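Can a robot arm take over the sandwich line at a small lunch counter yet?

Posted Sunday, August 21, 2022

We do 426 burgers in a normal week and I'm short one person. A rep from Drostby swears an arm can handle assembly. I don't believe him. Has anyone run one for real, with a lunch rush on?

Ismael Leite
Short version – keep your ad up. I watched one at Wolemness build burgers for most of a morning. Bun, patty and cheese on a papered tray, with the ingredients in a few tubs where the arm could reach them. Fine. Then ask who fills the tubs, who wipes down, who reads "no cheese, extra lettuce" off a ticket. I'd want to see 22 orders in a row, all different, before I signed anything. Putting the lid on a cheeseburger is the easy bit of the job.

teixeira_grill
no. next 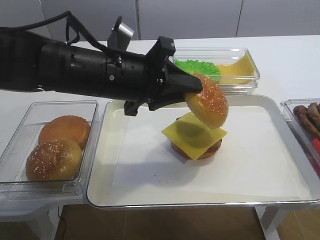

Peltia
Has the rep told you what the service contract costs? Ours quoted one price in December and another 11 days later. Get it in writing, and ask who comes out when it stops on a Saturday.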